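Mug tree or wire rack for a small table?

kettle_kat
We drink a lot of tea here and I love every single mug we own, so I finally want to store them properly. Tree or rack? My counter is tiny!

dunmore77
Tree, all the way! Small footprint, and the colors get to show off. Mine has been going strong since last November.

Branislav Hrnčiar
Rack for me. Cups sit upside down and drain, so no dust in the bottom. Trees tip if you load one side — ask my old blue one.

dunmore77
Load it evenly then :) Wood looks so much warmer than wire.

kettle_kat
You're both tempting me. Two I like, black wire rack first and wooden tree second:
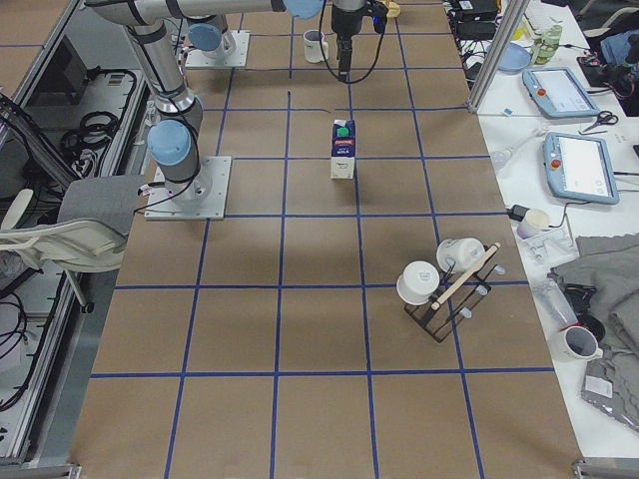
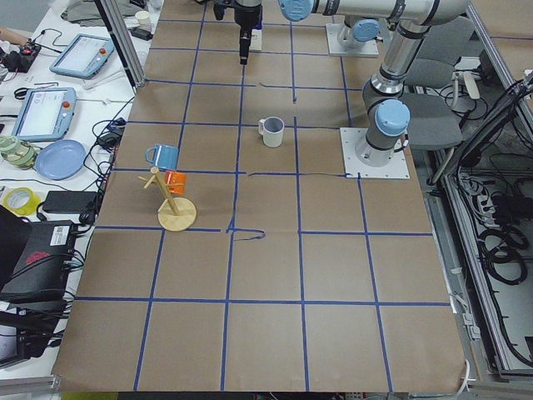

Katalin Kovács
Get the tree for the mugs you use daily and keep the rack for plain cups. Mine cost 500 forints at a flea market and I adore it. Just check that your handles fit over the pegs before you buy.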